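Water Use in Student Kitchens at Rollham Hall
Project report, second-year Household Studies
19 April 2002

Introduction

Rollham Hall has shared kitchens on every floor. We wanted to find out how much water goes into cooking and washing up, and whether a notice by the sink makes any difference.

Method

We read the meters on 2 floors for four weeks in November. Residents on the upper floor had a notice asking them to fill the sink before washing dishes. The lower floor had no notice. We also handed out a short survey and got 69 replies.

Results

The lower floor used 597 gallons in the kitchen over the four weeks. The upper floor used 188 gallons less. Most people who answered the survey said they left the tap running while rinsing. Pasta and rice were the meals cooked most often, usually in far more water than the packet called for.
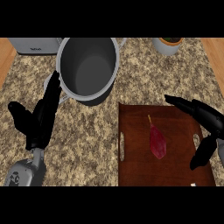
The upper floor had three fewer residents in the last week, so part of the gap may come from that. We did not correct for it. One reading on the lower floor was taken a day late.

Further work

The same test should be run at Brudham House, where the sinks are smaller.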